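Speaker notes: Running a board game night that people come back to
Custaritz Public Library, community room
Apr 24, 2025
Raluca Ciobanu

Slide 1. Title

Say hello, say where the restrooms are. Mention that the handout is on the chair by the door and also on the library site.

I've run the game night at Laxdal branch for three years. We started it in November, in a room with bad heat, and we've kept the same evening ever since. This talk is what I would tell another branch that wants to start one.

Slide 2. Who shows up

Most people who come to a library game night haven't played anything since they were kids. They know checkers, they know rummy, they may have had a bad time with a four-hour game at a cousin's house. Plan for them. The people who own a lot of games will find you anyway, and they'll bring their own.

Our mailing list has 191 names on it. Most of those people came once. That used to bother me. It doesn't now, but it does tell you that the first visit matters more than anything else you do.

Slide 3. The first ten minutes

Greet people at the door. Ask what they like, and if they shrug, put them in something short. Don't let a newcomer stand and watch a game that's already going. Waiting 40 minutes for a seat is how you lose them.

Keep one table for short games all night. It never closes and nobody has to sign up for it.

(Pause here for questions if the room is small.)

Slide 4. Teaching rules

Say how you win first. Then say what you do on your turn. Then start. Exceptions can wait until they come up.

Read the rules at home. If you're reading out loud from the booklet while four people look at you, the game is already in trouble.

Steinar Hviid teaches most of our new games. He plays the first round with everybody's cards face up, then deals again for real. I was against this because it takes longer. I've changed my mind.

Slide 5. What to buy

Our collection is 61 games, mostly donated. If I were starting over I would buy fewer and buy second copies of the ones that get used. Bustoma is the one people ask for by name. Skonusport is good for families but the score pads run out, so make photocopies before you open it.

Check donated boxes before you put them on the shelf. Missing pawns are easy to replace. Missing cards usually aren't.

Slide 6. Dice and tables 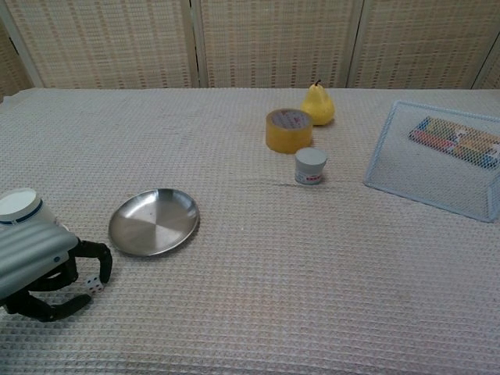
Noise is the complaint we got most in our first year, and nearly all of it was dice on bare tabletops. Put cloth down. Any cloth with some texture will do, as long as it lies flat and you can wash it. Dice trays are fine too, but they take up room and they walk off.

Keep a jar of spare dice at the desk. Include a few large ones for players who have trouble seeing the pips.

Slide 7. Closing up

Announce the last half hour. Ask each table to put its own game away and check the box against the parts list taped inside the lid. Start no new long games after that.

Slide 8. Contact

Leave the branch email on the screen. Remind them about the handout. Anyone who wants to see a night in progress can come by Laxdal and sit in.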